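GRARKESOW STUDENT ROBOTICS CLUB
Minutes of the general meeting, 27 Jan 2024
Held in the upstairs room, Grarkesow hall

Meeting opened once the chairs had been found. Six members present, which is a quorum if the door is left open and the corridor is counted. Apologies were received from the programming sub-group, who were in the next room programming.

1. Minutes of the previous meeting
Accepted, with one correction. The word "catastrophic" under Item 4 to be replaced with "loud".

2. Dishes project (working name: Sani)

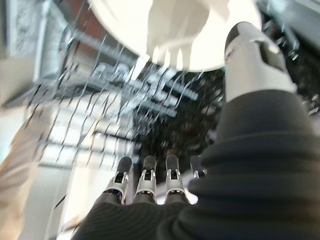
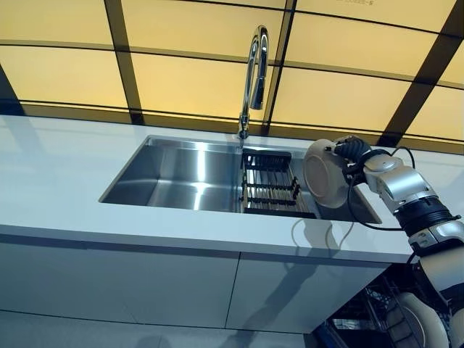 The Sani team reported that the task for the March round is now settled: plates out of the sink area and into the rack, no human hands, no coaching from the sidelines. The long argument over how to hold a plate continues. One camp favours the present method, upright and tilted with the underside facing out, on the grounds that the arm can then swing toward the rack without turning its wrist over. The other camp says any person who held a plate like that at home would be asked to leave the kitchen. The secretary was asked to record both positions and has done so.

The cable was raised again. It still droops in front of the sink on its way back up the arm, and the safety sheet for the round says loose cable is to be "managed". The team's view is that they are managing it by keeping an eye on it. The meeting's view is that they should buy some clips. Moved and carried that clips be bought.

Discussion of the knit covering on the hand. The covering goes well up over the base of the fingers and the mechanical people would like it shorter so they can get at the joints with a driver. The people who made it pointed out that it took two evenings and that they were thanked at the time. Left as is until after the round, when tempers and the covering may both be looked at.

A member asked whether the dish mat stays in the sink for competition. The rules don't say. Secretary to write to the organisers and ask in a way that doesn't give them ideas.

3. Scoring
The draft score sheet from Atuvska was tabled. A full run is worth 70 points, of which 25 are for the plate arriving in one piece. There was some feeling that this undervalues the plate. The remaining points go to placement, time and something called "composure", which the sheet doesn't define. The club has never scored well in anything resembling composure. Secretary to ask about that as well, in the same letter.

4. Parts and money
The quote from Hiteck for spare fingertips came in higher than hoped. Agreed to order one set and to stop using the hand to open packets of biscuits. It was noted that the second part of this motion passed by a narrower margin than the first.

The colour of the club shirts was brought up and put down again.

5. The oscilloscope
Still here. Built in 1971, still donated, still too heavy for the shelf it is on. The member who offered in the spring to move it has been busy. The shelf to be inspected before the next meeting by somebody standing to one side of it.

6. Beginners' class
The intake for the new term is open. The class will cover motors, sensors and basic grasping, in that order, although last term's group got to grasping by the first tea break and would not be brought back. Two members agreed to run it. A third agreed to be in the building.

It was suggested that beginners practise on plastic plates. Carried without debate, the only item of the evening to manage it.

7. Other business
A complaint about the kettle was heard. The kettle is not a club asset and the complaint was referred to whoever owns the kettle.

The programming sub-group came in at this point to ask what had been decided. They were told about the clips. They objected to the clips. Item 2 was not reopened.

ACTIONS
Cable clips: Sani team
Letter about mat and composure: secretary
Fingertip order to Hiteck, one set: parts officer
Plastic plates for the beginners: class leaders
Shelf: unassigned

Meeting closed when the hall lights went off on their timer. Next meeting to be set by email, and then again by a second email correcting the first.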